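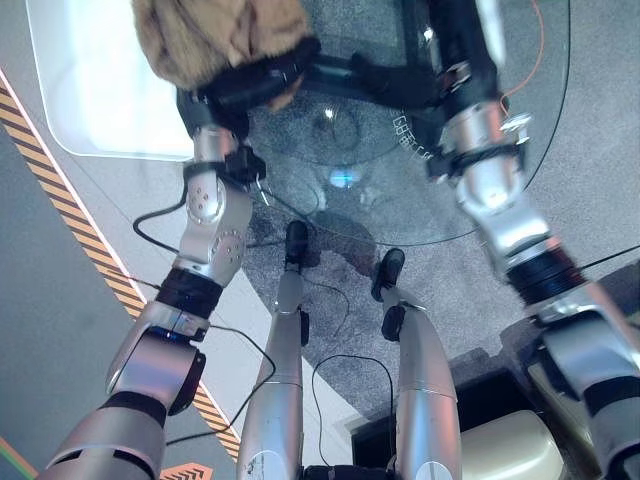
FLUSELL BRINGS BACK BURGATE ROUND GLASS TABLE, ADDS WANITZ FAUX FUR LINE

FOLEY, December 2024 — Flusell, the Foley furniture and home goods company, will return its Burgate round glass table to regular sale in February. The table has a clear round top on a black metal base. It will be sold through the company's Foley showroom and through its mail order desk, in three sizes, with orders open now.

The company is also adding a line of faux fur goods under the name Wanitz. The line includes throws, cushion covers, a footstool cover and a hat, and comes in seven colors. Most of the colors are browns and tans. Wanitz goods are in the showroom now and do not need to be ordered ahead.

The Burgate was first sold as a single run of 1,568 tables. When the run was gone, Flusell moved its table work over to wood tops and did not plan a second run. Requests for the glass table kept coming in, mainly from apartment renters and from small offices that wanted a low table for a waiting area. A number of people who owned one asked for a second to match.

"We took it off the price list and people kept asking for it," the company said in a statement. "The glass table is easy to live with in a small room. You can see the carpet through it and it does not make the room feel full. We should have kept making it."

WHAT HAS CHANGED

The shape of the Burgate is the same as before. The top is still clear glass and still round. Flusell looked at a smoked glass version and at a square one during the fall and dropped both.

The base has been changed in two places. The joints under the glass have been moved inward, so that someone kneeling or sitting on the floor next to the table is less likely to knock a shin or a knee on them. The feet have been made wider. Owners of the first run told the company that the old feet left deep dents in carpet, especially in thick pile, and that the dents stayed after the table was moved. The wider feet spread the weight out. They come with felt pads for hard floors, and the pads can be left off on carpet.

The clear bumpers that sit between the base and the glass have been changed as well. The first set yellowed with time in sunny rooms. Replacement bumpers in the new material will be sent at no charge to anyone who has a table from the first run. Owners can ask for them at the showroom or by mail and do not need a receipt. A set goes on in a few minutes, but the glass has to be lifted off first and Flusell recommends that two people do it.

The finish on the base is black, as it was before. No other finish is planned.

THE SHOWROOM FLOOR

Flusell has set up part of its Foley showroom so that customers can see the Burgate the way it would sit at home. The company used to show its tables on a polished floor under strong ceiling lights, and staff say this gave people the wrong idea of the glass. It looked colder there than it does in a living room, and every smear showed.

The table area now has gray carpet. Customers are welcome to sit on it. They can put a cup down on the glass, spread papers over it, and move a table to see how heavy it is. Staff will wipe the tops down between visits and will not follow people around with a cloth.

Wanitz goods are kept next to the tables and can be handled freely. The company asks only that food stay off them. Customers who would like to see how a throw or a cushion looks near glass can carry one over and try it. Showroom staff have found that the shaggier pieces look best on or near plain surfaces, and that a patterned rug tends to fight with them.

ABOUT THE WANITZ LINE

Wanitz is the first soft goods line Flusell has sold under its own label. All of the pieces are faux fur. There is no animal fur in any of them, including the hat.

The pile comes in two lengths. The short pile is meant for cushion covers and for the footstool cover, which get the most wear. The long pile is shaggy and is used for the throws and the hat. Long pile sheds a little in the first week or two. Flusell suggests shaking each new piece outdoors before use and then brushing it with a wide-toothed comb, working from the ends toward the backing.

Cushion covers can be machine washed in cold water, inside out, and hung to dry. Throws should be washed by hand or taken to a cleaner. The hat should be spot cleaned only. None of the pieces should go in a dryer, as heat mats the pile and it does not recover. Care instructions are sewn into every piece except the hat, where they are on the hang tag.

The hat was not part of the original plan. A sample was made from leftover long pile material and left on the counter in the showroom, and enough customers tried to buy it that the company put it into the line. It comes in one size with a drawstring inside the band.

CARE OF GLASS TOPS

The company has rewritten the care sheet that comes with the Burgate. The old one ran to several pages and most owners said they had not read it. The new one fits on a card.

Wipe the top with a soft damp cloth and dry it with a second cloth. Do not use scouring pads or powders. Lift objects off the glass and do not drag them, and put a mat under anything with a rough base, such as unglazed pottery. Very hot pans should never be set on the glass. Check once in a while that the bumpers are seated and that the top has not slid to one side. Never move the table by lifting the glass. Take the top off, move the base, and put the top back.

Vacuuming under the table is easy enough with a hose attachment — a full-size upright will not fit between the legs of the smaller base. Hairs and lint from throws and rugs show up on clear glass more than they do on wood, and a dry cloth picks them up better than a wet one.

The card also covers cables. Many owners use the Burgate as a place to work, and a charger cord or lamp cord that hangs over the rim is easy to catch with a foot. Flusell advises running cords down the inside of the base and along the floor toward the wall, clear of where people walk.

ORDERS AND DELIVERY

Orders for all three sizes of the Burgate can be placed now at the showroom or by mail. Tables will go out in February in the order that requests were received. Customers who put their names on the waiting list after the first run sold out will be contacted first. They have until the end of January to confirm, and their place will be offered to the next person if they do not reply.

The glass and the base are packed in separate cartons. Local delivery within Foley includes carrying both cartons to the room where the table will be used, putting the table together, and taking the packing away. Outside Foley, the cartons are delivered to the door. The base goes together with one wrench, which is in the carton. Customers should look over the glass before signing for it and should note any chips on the delivery slip. Damaged glass will be replaced without the base having to be sent back.

Every Burgate comes with a 12-month warranty on the base and the joints. The glass is covered for damage in shipping only. Replacement tops can be bought on their own in all sizes, and tops cut for the new base will also fit the base from the first run.

Wanitz pieces may be returned unused with the tag on. The hat may not be returned once it has been worn.

Prices for the Burgate and for the Wanitz line are posted in the showroom and printed on the order form, which is free on request.

ABOUT FLUSELL

Flusell makes and sells tables, shelving and home goods from its workshop and showroom in Foley. The workshop cuts and finishes its own metal bases and wood tops. Glass is bought in ready cut and is checked by hand before it is packed.

MEDIA CONTACT

Flusell Press Desk, Foley
Product samples and care cards are available to reporters on request. Requests to visit the workshop should be made in writing to the same desk.

###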